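Returns Bench Recordings - README

Cernwood, returns and sorting room

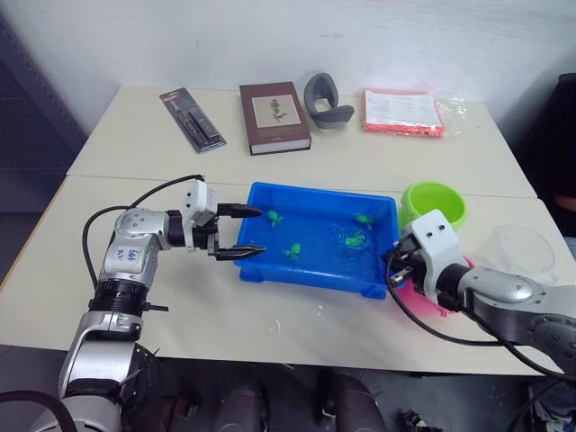 Both arms at the blue tray, with the green bowl beside it.

Welcome, and thank you for reading before downloading. This folder holds 135 recordings of two-armed sorting work, made at our returns room between March and May. It was put together by Mi-kyung Na and Danang Kusuma, with a good deal of help from the people who have sorted returns by hand here for years and who were very patient with our questions.

Why we made it

Returns come to us in every shape you can think of: books, packaged goods, bundles of paper, small toys that have lost their box. Around 4,000 items pass through in a month, and the small loose ones are what make wrists and shoulders ache by the afternoon. When Cernwood decided to try automation, the sorters asked that the arms take on the small loose pieces first, and we were glad to start there.

What is in the folder

Each recording covers one task, from the first reach to the arms coming back to rest. Most are tray tasks, in which small figures are moved between a tray and a bowl. The other objects on the tables change from session to session, so please don't rely on a fixed layout. A plain text note goes with every recording, giving the task, the operator's initials and whether the operator was happy with the result. We kept the 29 unhappy ones in - they have been very useful to us, and we hope they will be to you.

What has changed for the staff

Three of our sorters now spend their mornings operating the arms and their afternoons at the hand benches. Kastriot Karagiannis was the first to learn, and he has since written the guide in the training folder (do read it, it's better than ours). The hand benches are still staffed all day, and anything torn, leaking or puzzling goes straight to them. Some people miss the chatter of the old long bench, and we have moved the tea break to 10.30 so that everyone stops together again.

Known gaps

Clear bowls and clear packaging are hard to make out against the white tables. Soft items are few. We have nothing from the evening shift yet.

Use and contact

Free for study and teaching. Please credit Cernwood, and send corrections to Mi-kyung Na, who keeps the change list.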